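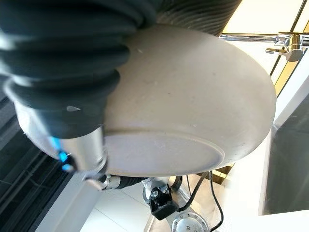
Cuenco en tono crema con motitas, visto por la base.

Inicio | Mujer | Abrigos y capas | Accesorios | Tiendas | Contacto

Capa Utadby, de Otach

Última actualización: 19 de septiembre de 2018

Quienes nos seguís desde hace tiempo ya sabéis que la capa Utadby es la prenda con la que más nos hemos encariñado en el taller, y también la que más vueltas nos ha hecho dar. La primera versión picaba un poco en el cuello (nos lo dijisteis muchas, y con toda la razón), la segunda nos quedó preciosa pero pesaba una barbaridad, y con esta tercera creemos que por fin podemos salir a la calle en octubre, en enero y hasta en esas mañanas tontas de abril en las que una no sabe qué ponerse.

El tejido nos lo hace la hilatura Quansah, con la que trabajamos desde la primera colección. Es lana merina con una parte de alpaca, batanada despacio para que coja cuerpo sin ponerse tiesa, y la talla única pesa 700 gramos, que para una capa que llega por debajo de la cadera es muy poca cosa. Cae recta por delante y se recoge un pelín en la espalda, con dos aberturas laterales para sacar los brazos y poder conducir, cargar con la compra o llevar a una criatura de la mano sin que se os suba todo al cuello.

El cierre es un solo botón de asta forrado por dentro, y lo hemos bajado dos dedos respecto al año pasado para que se pueda llevar un jersey grueso debajo. Los bolsillos van escondidos en la costura. ¡Sí, este año hay bolsillos!

Colores y tirada

Hay 11 colores, desde el tostado de siempre hasta un verde musgo que teñimos en agosto casi por capricho y que se está yendo más rápido que ningún otro. Hemos cosido 1.000 capas para toda la temporada y no vamos a repetir tirada hasta el otoño que viene, así que si tenéis un color entre ceja y ceja, mejor no esperar a las rebajas (esta prenda, además, no entra en ellas).

Ficha

Composición: 80 % lana merina, 20 % alpaca
Talla: única
Ancho de hombros: 50 cm
Cierre: un botón
Forro: solo en el canesú
Confección: taller propio de Otach

Cuidados

Lavadla a mano en agua fría y con un jabón suave, sin retorcer, y dejadla secar en plano sobre una toalla. Entre puesta y puesta basta con airearla junto a una ventana. Si le salen bolitas bajo los brazos, que es donde roza el bolso, se quitan con un peine de lana y no pasa nada. Guardadla doblada, porque en percha los hombros acaban cediendo.

Dónde probarla

La tenéis en nuestra tienda en línea y en el espacio Rallgate, en la planta baja, junto a los probadores grandes. Si el color que buscáis no está allí, pedidlo en el mostrador y os lo mandan desde el taller sin gastos.

Comentarios

La compré en tostado y no me la quito. Con el modelo anterior acabé poniéndome pañuelo por lo del cuello, y con este no me ha hecho falta.

¿Sabéis si el verde musgo tira a marrón? En mi pantalla parece casi caqui y lo quiero para una boda.

Mido un metro cincuenta y cinco y me queda más larga de lo que pensaba, pero me gusta así. Eso sí, los bolsillos son justitos, el móvil me asoma.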